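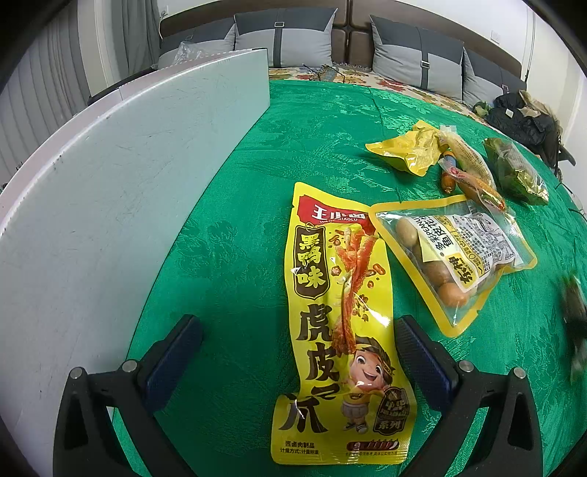
One packer at Ivden told us she had stopped lifting cartons altogether since the arm went in, and that by the end of a shift it was now her eyes that were tired, no longer her back. We heard much the same from other readers after our last page on snack packing, so these tips are for the people who work next to the machine.

Reading time: 3 minutes

Keep the sorting surface plain in color if you can choose it. Shiny wrappers are hard enough to tell apart without glare from below.

Lay long packs all one way before the gripper takes them. Soft bags with loose contents, peanuts for instance, shift when they are pinched, so hold them back for hand packing until the settings have been tried.

Wipe the rubber pads at every break. A dry cloth will do - no spray.

Swap jobs every hour. Watching is harder than it sounds, and people on the Clutell line asked for this before anything else.

Write down each stop, even the short ones. Ivden planned for 2,000 packs a shift and got 1,839 in the first week of February. The notes showed that most of the lost time went on crumpled wrappers, and a bin for those at the start of the line cost very little.

Ask early who will be trained to reset the arm. At Ivden it was 3 people per shift, and the pay grade went up with it.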